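Monday, June 29, 2020

Session ran long again. Notes while I still have them.

The task for this round is the convenience counter: pick an item from its place, put it on the tray, return to home, no contact with anything else. Two arms, one shared table. We agreed in May that the sandwich would be the graded item and everything else would be there as clutter, and I still think that was the right call. A rigid box tells you very little about a grip. Bread tells you right away.

I spent the first hour on the finger closing limit. The old value was set for the cartons we used in the Jemari exercise and it was far too tight. I opened it up by 4 mm and dropped the motor current limit one step. The wrapper complicates this. The film slides against the bread, so the fingers can have a firm hold of the plastic and only a poor hold of what is inside it. The current reading looks the same in both cases.
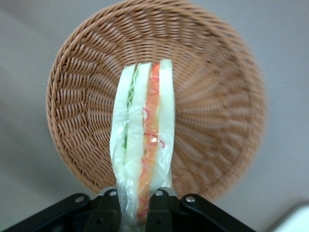 Drustside Student Robotics Club - Manipulation Group

With the sandwich upright between the fingers the film bunches toward the bottom, and the layers above the grip are held by not much more than their own stiffness. My notes from the Lakatos practice set say to grip at mid-height. I disagree with my notes. Mid-height puts the fingers where the filling is thickest, and the filling is the softest part. Lower is better if the arm moves slowly. I have set the transfer speed to 200 mm/s and will leave it there until someone shows me a log that argues otherwise.

Second hour: the wrist view. The detector was returning two candidates for one object whenever the acrylic rack was in view. I assumed a bad threshold and wasted time on it. The cause is the rack itself. Clear plastic gives bright lines along every fold, and the detector reads a line crossing a package as the edge of a new one. I raised the minimum area and the false candidates mostly went away, but so did one real one, the small round container with the red and white label. Small upright items seen from above have almost no area to work with.
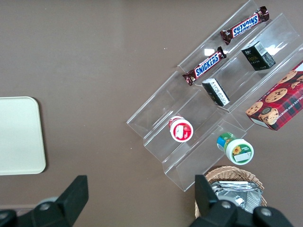

The other approach is to stop asking the detector to work at that height. If the arm holds at a fixed survey pose, finds the rack, then drops to a second pose over the chosen tier, the small items take up more pixels and the threshold can stay where it is. It costs time on every pick. The scoring sheet for Clalorside gives no credit for speed below the cutoff, so the time is free as far as I can tell. I need to read that section again before I commit to it.

Orientation is still unsolved for the Snickers bars. The fit gives the long axis correctly and then picks an end at random, so half the picks come in with the wrist turned the long way around. It does not matter for the grip. It matters for the cable, which does not like the last quarter turn. Simple fix: choose whichever end needs less rotation. I wrote it on paper and have not coded it.

Third item, the placement. The tray is off-white, the bread is pale, and the contrast between them in the overhead crop is poor. I had been using the bread edge to confirm that the item was down. I changed the check to look for the orange layer, and it is a much cleaner signal. It will fail on any sandwich without an orange layer. That goes on the list. 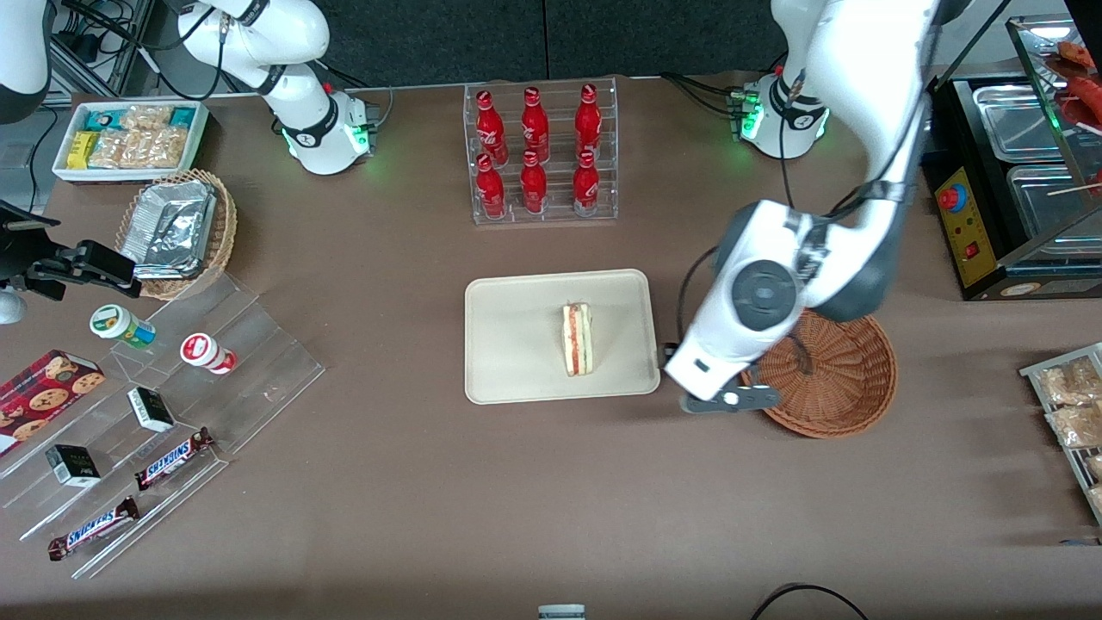 Sandwich on the tray, both arms over the table.

Log 429 is the one to keep. It has the new closing limit, the new speed and the old detector settings, so it can serve as the baseline for the grip changes alone. I did not label the earlier logs properly and will have to sort them by timestamp.

To do before next session:
Code the end selection for the bars.
Write the 2 survey poses into the config file and take them out of the script.
Recheck the tray height. I suspect the value is for the old tray.
Move the wicker basket farther from the tray, or add it to the keep-out zones. Keep-out zones are the proper answer but moving it takes a second.
Read the speed section of the scoring sheet.

Left the arms at home, limits saved, charger for the laptop still in the cabinet.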